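The Peg That Wouldn't Let Go

I have spent a good part of my working life around machines that pick things up and put them in other things, and I am fond of them in the way some people are fond of old tractors. So please take what follows as a complaint from a friend. We have become very good at teaching robots to insert things, and we have given far too little thought to what they should do when an insertion goes bad.

Last June a small group at Villent was running peg trials overnight. The task could hardly be more modest: bring a rod down into a hole, let it seat, pull it out, do it again. The batch was set for 160 insertions, and Chie Hattori, who had written most of the control code, went home in the evening with every reason to expect a tidy log in the morning. What she found when she came in was an arm that had been pushing on the same jammed rod for almost 3 hours. The rod had gone in at a slight angle and wedged. The controller noticed it hadn't reached depth, and it did what it had been told to do about that, which was push a little more.

The damage was small, I should say. A wrist bearing had to be replaced, and there was a motor that smelled so bad they kept the window open until lunch. The arm stood behind its guarding all night and no person was anywhere near it. You could call the whole thing a nuisance and move on, and that is more or less what the first incident note did. It said "peg jam, operator absent," and I've been grumbling about those two words, "operator absent," ever since. Of course the operator was absent. The trial was built to run without one!

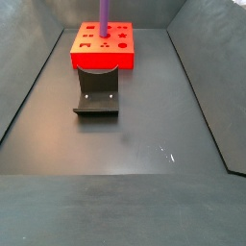

The purple rod in the center hole of the red block during a trial.

I like that setup very much, because it looks so harmless. It is a child's puzzle, more or less, and I think that's part of the trouble. When the work in front of you is a shape sorter, you don't reach for the same caution you would bring to a press or a saw. But the arm doesn't know it's working on a toy. It has the same motors and the same gearbox either way, and it will lean on a piece of bright red play equipment with all the patience it would bring to an engine block.

Wakana Nakajima, who used to run acceptance testing at Stasatora and who has broken more grippers on purpose than I have ever owned, put it to me nicely over a very long cup of coffee. She said people write the success condition first, then the retry, and by the time they get to giving up it's late in the day and they're hungry. Her own rule is to write the giving up first. How hard may the arm push, and for how long? How many tries does it get? Where does it go afterward, and who hears about it? Only when those are answered does she let anybody talk about seating depth.

I have heard the other side, and I don't want to be unfair to it. Kristof Desmet, who was on that same project, told me that if you set the force limit too low the arm stops for every little scrape, and then you come in to find 8 insertions done and a machine sitting idle with its light blinking. He's right. I have come in to that blinking light myself and said things to it I wouldn't repeat here. A robot that quits at the first bit of friction isn't much use for anything, and a peg going into a hole is going to rub.

Still, I'd rather have the idle arm. A stopped machine costs you a night. A machine that keeps pushing costs you a night and a bearing, and what worries me more is that it teaches everyone in the building that pushing is normal. The next job may be a glass vial or a connector with live pins, and the same few lines of retry code will be copied over, as they always are, with the comments still in them.

Chie has since changed hers. After 2 failed attempts the arm now backs out, or tries to, and if the rod won't come free it holds still with the force let down and sends her a message. She tells me it has woken her once already, and that she was quite cross about it until she'd had her breakfast. The incident note has been rewritten as well. It now says "no limit on retry time," and I would ask anyone who has a similar note in a drawer somewhere to go and see what theirs says.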